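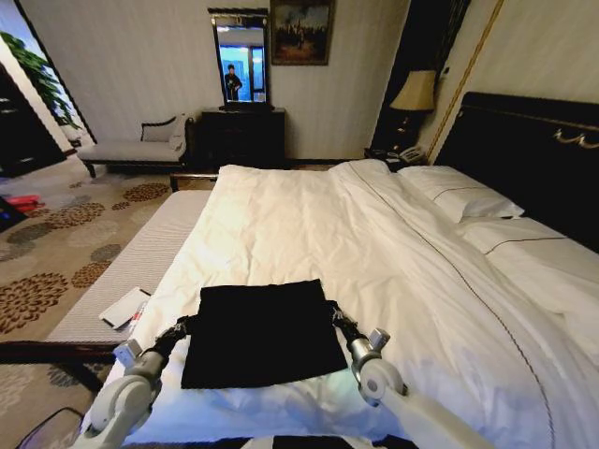 Photo: Codska / Stallton

The Pillow Menu Problem

Hotels would like you to believe that sleep is something they sell. Woltisier, a chain with 83 properties, now adds $28 a night for a "rest package": a pillow menu, a tea bag and a card about breathing. I tried it in Ojeda in July. The pillow was fine - so was the one already on the bed. The chain says 400 guests rated their sleep as better. Better than what, it doesn't say, and the ice machine outside my door ran until four.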